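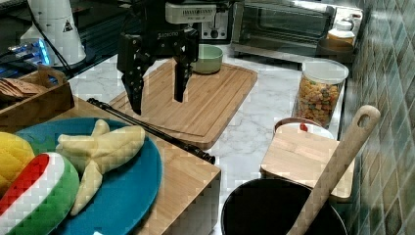 2 min read · 9 posts

1/ I have now lived in a rental with marble counters for 37 days and I would like to talk about lemons.

2/ Marble and lemons do not get along. One drop of juice and you get a dull little spot called an etch. It isn't a stain, so you can't clean it off. The shine is gone from that spot and it has moved on with its life.

3/ My lease has a paragraph on this. It's longer than the paragraph on fire.

4/ So everything happens on the bamboo board now. Get one with a groove around the edge. The groove is the only thing standing between a ripe tomato and my deposit, which is $2910.

5/ I did get a quote for repolishing, from an outfit called Drerlow. $174 to come and look. They would like to look at it for $174. I can look at it for free — I do it every morning.

6/ Sealing, before you all write in: sealer slows down stains. It does next to nothing for acid. I learned this in April, after sealing the whole counter on my hands and knees. (On the counter. It's a deep counter.)

7/ Things that are acid, according to my counter: wine, vinegar, coffee, ketchup, half the sprays sold for cleaning counters.

8/ What I use: warm water, a drop of dish soap, a soft cloth, then a dry cloth. My neighbor Sutrisno Ngau has had the same marble for years and uses whatever's under the sink. His is etched all over and he calls it patina. He seems very happy.

9/ Anyway, I made ceviche last night. Eleven limes. I'll post again when my pulse comes down.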